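Search this site Enter keywords Go

10th June
By the Drudesport Working Group on Domestic Manipulation

4. Separation and Stop Rules in Furnished Rooms

4.1 Scope

The rules in this section apply to two-arm mobile robots handling soft goods in homes and in rooms furnished as homes. They cover the period from the moment the arms are powered until both grippers are open and the arms are folded. Driving between rooms is treated in Section 5. The rules were drafted at Sellby and revised after comments from the Patwary and Gollow sites. The revised text was applied to 2872 episodes, of which 2768 were accepted as compliant. The remaining episodes were excluded before analysis.

4.2 Position of persons

Each session has one named operator and one named observer. The observer holds the stop control and has no other duty while the arms are powered. No person may enter the reach envelope, defined as the full extension of either arm plus the length of the object held. For cloth, the length is taken along the longest diagonal, as a piece gripped at one corner can swing to that distance. A person who must cross the envelope asks for a stop first and waits for a spoken reply. Placing new items within reach counts as crossing, even when only a hand enters.

Figure 1. Two-arm handling of a cloth in a furnished room.
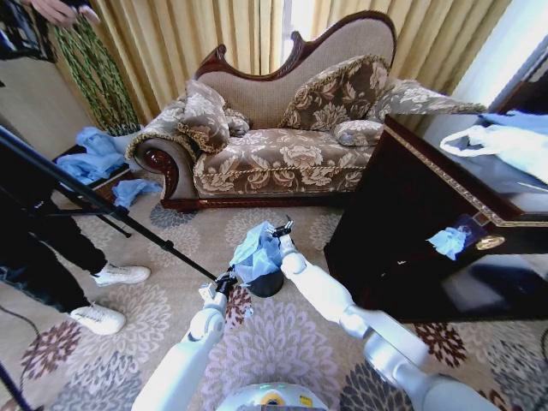
Room preparation is the part of the procedure in which the sites differed most before revision. The first draft required all furniture to be moved back to the walls, and this produced rooms unlike those in which the robots are meant to work. The current rule leaves large furniture in place and controls small and movable items instead. In the room in Figure 1 the chaise longue and its cushions, the cabinet and the plant would all be permitted under this rule. The tripod pole that runs toward the left gripper would have to be placed outside the envelope, and the cable on the carpet would be routed along a wall or taped down. The cloth on the carpet near the low table would be recorded as a floor item and picked up before the base is allowed to drive.

4.3 Two-arm holds

When both grippers hold the same piece of fabric, the arms are mechanically coupled and a fault in one can load the other. Three requirements follow. The pulling force limit is set for the pair and checked at both wrists. A stop command halts both arms together. The grippers remain closed after a stop until the observer confirms that release is safe. Opening on stop was allowed in the first draft and was removed, as a stretched fabric may recoil toward a bystander or drag nearby objects off a surface.

4.4 Records

The session log states the room, the items in reach, the number of persons present and every stop with its cause. Stops are not counted against the operator. Logs are kept for 6 months and are reviewed by 2 readers from a different site. Where the readers disagree, the episode is marked as non-compliant. The next review of these rules is set for July.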